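The Packing Room at Hulme

I had my hands in the bin when Clive Fairclough came down to tell us the arm was staying for good. I remember because I'd just grabbed a bag of shrimp chips by the wrong end and it popped, and Clive stopped talking and waited for me to finish sweeping up crumbs. He's always had manners, Clive. Even when he let the night crew go he brought donuts.

We do gift boxes. People order them online for birthdays and finals week and bad breakups, a pretty box stuffed with snacks, and for nine years the stuffing was done by me and whoever could stand next to me without losing their mind. There were 12 of us at the long table once. You learned everybody's business at that table. You learned who hummed, who stole gum, who cried in October every year and wanted to be left alone about it. The building goes back to 1902 and it used to make gloves, and I liked thinking about the women who sat in the same drafty spot gossiping over their stitching.

Then came the Vulton, which is what it said on the crate so that's what we called it. Well, I called it Vulton. Dee called it other things.

It was terrible at first! It squeezed a cake roll flat. It picked up one bag of gummies and held it over the box for a full minute, like my mother at a buffet. The company sent a man named Kilian Mösli to live at the motel across the road until it got better, and he was so polite and so tired that I started bringing him soup. He'd sit on an upturned tote with his laptop and ask me questions I'd never been asked in my life. Why did I pick that one first? Why did I turn it over? How did I know the bag would give?

"I don't know," I said. "I just know."

"Yes," he said, very sadly, and typed something.

So I tried to know it out loud. That was my whole spring, really, talking to Kilian about bags. Chips go by the seam, up top where the air is. Candy goes by the belly. Tea packets you can pinch anyplace, they don't care. I told him you never start with the thing you want, you start with the thing that's on top of the thing you want, and he laughed and wrote that one on his hand. Some days I felt important. Other days I'd be driving home past the Zunden exit and it would hit me that I was teaching somebody to do my job, one bag at a time, for my same hourly pay plus soup.

Dee wouldn't talk to him. She went over to Prirkex in the end, and now she tapes cartons and says the chairs are better. She sent me a picture of the chair.

By the time the lilacs were out there were three of us left at the long table, and then the long table went too, because what did three people need with it. They gave me a stool and a screen and a title. I'm a Packing Lead. I lead Vulton. When it gets stuck it sends me a picture of what's in front of it and I touch the one it should go for, and off it goes. A good day is 30 of those. The day we ran 400 boxes I touched the screen maybe twice before lunch, and I ate my sandwich and listened to the motor go back and forth and couldn't think of one thing to say to anybody.

I told Clive I missed the table. He said he did too, and I believe him, because he still comes down at ten o'clock like he used to when there was coffee cake. He stands behind my stool and we look at the screen together.

I wrote 4/30/23 on the sheet the morning I finally beat it at something. It was only a little thing. A picture came up and Vulton wanted to know which, and Clive leaned in with his reading glasses and said, "The yellow one, surely, it's the biggest." And it was big, a nice fat bag of corn chips, sitting off to the right with that lemony tea packet in front of it. But the purple packet was lying on top of the green one, and the green one was on top of the candy, and I could feel in my fingers just how that little pile would slide if you went at it from the bottom. I hadn't touched a bag in weeks and my hands still knew. "Purple," I said, and I put my finger on it, and Clive pulled over a tote and sat down.
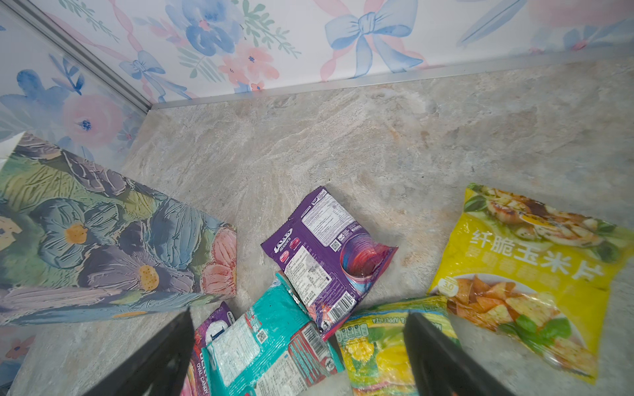
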